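Pasitton Lunch Labels

A text dataset of packaged-lunch labels transcribed from small bakeries and sandwich counters. Release 2.

Contents

The release holds label text only: product name, ingredient line, allergen line, storage line and net weight. Each record is one label. Records come from 29 shops in the Koser district, all of which sell cold food wrapped or boxed on the premises. Supermarket lines and frozen goods are out of scope.

Files

labels.csv: one row per label, UTF-8, comma separated
ingredients.csv: one row per ingredient, keyed by label_id
allergens.csv: one row per declared allergen, keyed by label_id
shops.csv: shop code, shop type, opening month 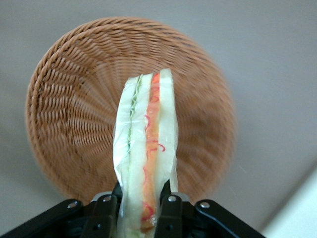 Fields in labels.csv

label_id: string, unique, never reused between releases
shop_code: string, matches shops.csv
product_name: as printed, including spelling errors
bread_type: white, brown, seeded, rye, wrap, other, unknown
filling_raw: ingredient line as printed, up to 40 words; longer lines are cut at the last full ingredient and flagged in the truncated column
net_weight_g: integer, blank if not printed
storage: chilled, ambient, unknown

Ingredient order follows the label. Percentages are kept in a separate column of ingredients.csv and are not converted to grams. Compound ingredients (mayonnaise, pesto, spreads) are stored as a parent row with child rows. Where a label lists a compound without its parts, there are no child rows.

Transcription

Labels were typed by hand using the Fragkou entry form, then typed again by a second person. Mismatches were settled against the paper label. Handwritten labels took the most time and account for most values of "unknown". The normalized ingredient names use the Dimance word list, version 5. Names missing from the list were left in lower case with no other change. 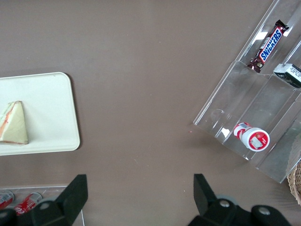
Sandwich wedge on an off-white tray.

Known issues

Two codes in shops.csv refer to the same bakery before and after a change of address. They were not merged.
"Salad" appears as an ingredient on some labels with no further detail. Do not map it to lettuce.
Weights printed as a range are stored as the lower value.
The allergen file records what the label declares. It must not be used to decide whether a food is safe to eat.

Changes since release 1

Added the truncated column. Fixed decimal commas in the percentage column. Removed duplicate rows from the September batch.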